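Facilities Service Desk — Ticket 200
Subject: Food waste and sponge pieces mixed during table clearing
Requested by: Verna Kapoor
Assigned to: Desmond Hutchins
Location: Finstead building, Room 9
Status: Pending confirmation

The requester reports that bread and scrub sponge pieces from the worktable are reaching the food waste container together. The collection contractor, Keskin, declined one container in November on these grounds and has asked that the matter be corrected before the next pickup.

Mr. Hutchins reviewed the clearing procedure at 3 p.m. The written instructions direct staff to sweep the table into a dustpan and empty it, with no mention of sorting. Bread and sponge are therefore collected in one pass.

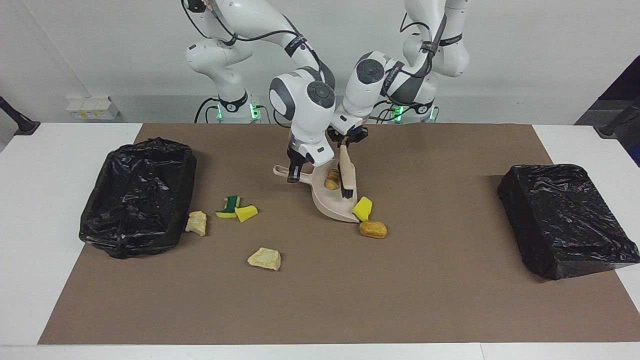

Attachment 1. Dustpan and hand brush in use on the brown paper mat, with bread rolls and sponge pieces.

Interim instruction, effective immediately: bread is to be lifted out by hand before the brush is used. Sponge pieces go to general waste — including small fragments. The dustpan is to be checked before it is emptied.

Update, 2 p.m.: Hollis Halvorsen approved the interim wording and requested a printed copy for the room. The permanent procedure will be revised by Etelka Pálfi.

Ticket to remain open until Keskin accepts the next container.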